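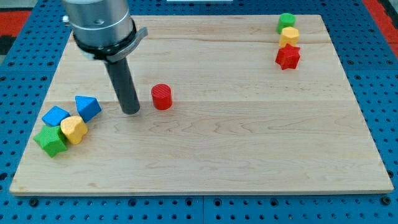 Stukik Psalms Reading Notes

A plain-text collection of study notes on the Book of Psalms, with verse references, cross references and topic tags.

Version 4
Last updated 07/12/2019
Maintained by Ottilie Ammann and Kilian Lüthi

What is in the collection

The collection holds 1,432 notes written for adult reading groups working through the Psalms in English. Each note is tied to one psalm and to a verse or a span of verses. The notes were written over several years by members of the Stukik study circle, first on paper handouts and later in a shared spreadsheet. Ottilie typed up the paper ones.

A note is usually one paragraph. It may explain a word, point to a passage elsewhere in the Bible, or raise something for the group to talk over. A few are much longer, mostly the ones on Psalm 22 and Psalm 119, where the original handouts ran to several pages and we did not want to chop them up.

The Bible text itself is not included. Notes quote a phrase where they need to, but you will want a translation open next to you.

Files

notes.tsv -- the notes, one per line
tags.tsv -- the list of topic tags with a short definition of each
crossrefs.tsv -- links from a note to passages outside the Psalms
numbering.tsv -- Hebrew and Greek psalm numbers side by side
CHANGES -- what changed between versions

All files are UTF-8 with tabs between fields. There are no quotation marks around fields, and line breaks inside a note have been replaced with a vertical bar.

Fields in notes.tsv

id: a number that never changes, even if the note is moved to another verse. Deleted ids are not used again.

psalm: the psalm number in the Hebrew count, as in most English Bibles.

start and end: first and last verse. If the note covers a whole psalm, both are 0. If it is about the heading only ("A psalm of David," "For the director of music"), both are h.

kind: one of word, link, history, discussion.

tags: separated by commas, no spaces.

writer: initials, or a dash if we don't know.

text: the note.

Numbering

This causes more trouble than anything else in the collection. The Hebrew text and the Greek translation split the psalms differently. Greek joins Psalms 9 and 10 into one, and also 114 and 115, then divides 116 and 147 into two each. For most of the book the Greek number is one lower. The psalm that begins "The Lord is my shepherd" is 23 in one count and 22 in the other. Older Catholic books and Orthodox books generally follow the Greek.

Verse numbers move too. Many Hebrew editions count the heading as verse 1, and sometimes as verses 1 and 2. Psalm 51 is the usual example: "Have mercy on me, O God" is verse 1 in most English Bibles and verse 3 in the Hebrew. We use the English verse numbers throughout. Some of the early handouts did not, and although we have been through them twice there may still be notes sitting two verses off. Please tell us if you find one.

Tags

There are 60 tags. They cover subject matter (exile, temple, sickness, kingship), form (lament, thanksgiving, acrostic) and a handful of words that come up so often they earned their own entry, such as hesed and selah. Definitions in tags.tsv are short and meant for readers with no Hebrew.

The lament tag needs a word of caution. Kilian applied it to any psalm with a complaint in it. Ottilie wanted it kept for psalms where complaint is the main business. Version 4 follows Ottilie's rule for whole-psalm notes and leaves Kilian's tags alone on single verses, so a search for lament will turn up verses in psalms that are not tagged lament as a whole. Psalm 89 is one. It spends most of its length on praise and promise before it turns.

How the notes were checked

Every cross reference was looked up by a person who had not written the note. Where the passage did not say what the note claimed, the note was corrected or dropped. Word notes were compared with a standard Hebrew dictionary. Discussion notes were only checked for spelling, and the opinions in them belong to the writers.

Ottilie and Kilian each tagged the same 20 psalms separately before the rest were divided between them. They agreed on most of the form tags and disagreed often on subject tags, enough that you should treat the subject tags as a way to find things and not as a finding about the text.

Known gaps

Coverage is uneven. The groups kept coming back to the same psalms, so 23, 51 and 121 are thick with notes and much of Book Four has very little. Psalms 105 and 106 have only history notes.

The writers were nearly all Protestant laypeople, and it shows. Jewish commentary comes in mainly at second hand. There is not much about how the psalms are sung or prayed in daily worship, which is how a great many people know them.

The psalms that curse enemies (58, 109, 137 and others) are covered, but some of those notes are heated and they disagree with each other. We left them that way.

Authorship is handled loosely. When a note says "David says," it is following the heading of the psalm, and should not be read as a claim about who wrote it or when.

Using the files

Any spreadsheet program will open them. Set the import to tab-separated and treat every column as text, or verse ranges may be turned into dates. Sort by psalm and then by start to get reading order. Rows marked h sort after the numbers in some programs and before them in others.

Kallus, the small reader some groups use, takes notes.tsv as is. Oridex needs the header line removed first.

Changes in this version

Moved the Malinowski handouts in from their separate file. Their ids start with 9.
Split the tag prayer, which had grown too big to be of use, into petition and confession.
Fixed verse numbers in Psalms 51, 52, 54 and 60.
Removed duplicate notes on Psalm 14 and Psalm 53. The two psalms are nearly the same, and notes had been copied across without being changed to fit.
Corrected the spelling of Asaph in several headings.

Terms

You may copy the notes, print them and hand them out, including in edited form. Please keep the writer's initials where there are any. Don't sell them.

Corrections

Send the note id, what is wrong, and what you think it should say. One line is fine. Corrections go into the next version, which we plan for April -- later if the work on Book Four drags.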